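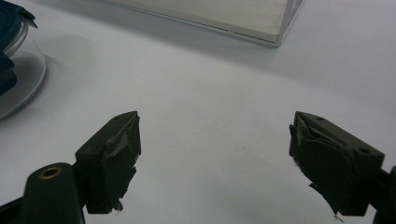 Page last modified: December, 4:10 pm

Where the Bus Stops: Waiting Times and Shelter on the Asley to Sarklow Route
Term project report, Introduction to Local Geography
Lieselotte Lammers

1. Background

The bus between Asley and Sarklow is the only public transportation for most of the people who live along the river road. It makes stops in Bravthorpe and at the Hattori Street turnaround before going on to the Sarklow depot. I have taken it to school since ninth grade, and I picked it for this project since I already knew the stops and most of the drivers would let me ride up front and write.

My first plan was to map the whole route and every side street within walking distance of it. My instructor said that was too much for one term, and she was right. The project was cut down to two questions:

How long do people wait at each stop compared with the posted schedule?
Does having a shelter change how long people say they waited?

The second question came out of a reading we did in week three on how people judge time. The reading said that waiting feels longer when a person is uncomfortable or has nothing to look at. I wanted to see if that would show up on an ordinary bus line.

2. The route

There are 7 stops on the part of the line I studied. Going from Asley toward Sarklow they are Asley Library, Mill Lane, Bravthorpe Church, Bravthorpe School, Hattori Street, Lower Road, and Sarklow Depot. Only 2 of them have a shelter with a roof, Asley Library and Bravthorpe School. Mill Lane has a bench and no roof. The others have a pole with a sign on it. The sign at Lower Road faces the wrong way for anyone coming up from the houses, and I walked past it the first time.

The posted schedule is printed at the two ends of the line and at Bravthorpe School. At the other stops a rider has to know the times already or look them up on a phone. Phone service is poor between Mill Lane and Bravthorpe Church because of the hill.

3. Method

I used a paper form and a watch. For each person who agreed to take part I wrote down the stop, the time they arrived, and the time the bus doors opened. After they got on I asked one question: "How many minutes do you think you waited?" I did not tell them I had been timing them until after they answered. Then I told them, and they could ask to have their form thrown out. Two people did, and those forms are not in the count.

I ended up with 150 usable forms. Most were from the morning, between 6:45 and 8:30, and the rest from the afternoon run after school let out. I have nothing from the evening. The last bus gets in after dark and my parents did not want me standing at Lower Road by myself, which has no street light.

I left out anyone who got to the stop when the bus was already there. I also left out my friends, after the first morning, because they had figured out what I was doing and were looking at their phones to get the answer right.

At Sarklow Depot I only collected forms for riders going back toward Asley. The bus sits there with its doors open for several minutes before it leaves, so the depot numbers are hard to compare with the rest. I kept them in their own table in the appendix and did not use them for the second question.

4. Results

The bus left Asley Library on time on most mornings. It lost time between Mill Lane and Bravthorpe Church, where the road narrows to one lane at the bridge, and it usually had not made that time up by Hattori Street. Riders at Lower Road had the longest waits past the posted time. Several of them told me they now leave the house late on purpose, and one had missed the bus that way on a day when it was on time.

On the second question, people at the stops with no shelter guessed longer than their real wait more often than people at the two stops with one. The difference was clear at Lower Road and Hattori Street. It was small at Bravthorpe Church, and I think this is because people stand under the trees by the wall and talk to each other.

Mill Lane did not fit. It has a bench, and I expected the guesses to come out somewhere in the middle, but they were close to the ones at Lower Road. The bench sits right next to the road and most people would not use it.

5. Problems

The form had a box for weather, and I filled it in differently at the start than I did later. Early on I wrote "bad" for any rain at all. By the end I was writing "light rain," "rain," or "windy," so the early forms cannot be sorted the same way. I should have settled on the words before going out.

Students are a big share of the riders at Bravthorpe School, and that is also one of the stops with a shelter. Students may judge time differently from adults. I asked for age group on the form but a lot of people skipped it – it was at the bottom, under the fold.

I was also one person at one stop at a time. I never have two stops on the same morning, so a late bus at one stop cannot be followed down the line except by guessing from the schedule.

6. What I would do next

I would like to repeat the count at Lower Road if a shelter is ever put in. The parish newsletter said one was being talked about but gave no date. A before and after at the same stop would be a better test than comparing different stops with different riders.

I would also move the age question to the top of the form and use a clipboard with a cover. The forms from the wettest morning had to be dried on a radiator and some of the pencil is hard to read.

Appendix A: blank form
Appendix B: waits by stop
Appendix C: Sarklow Depot, return direction only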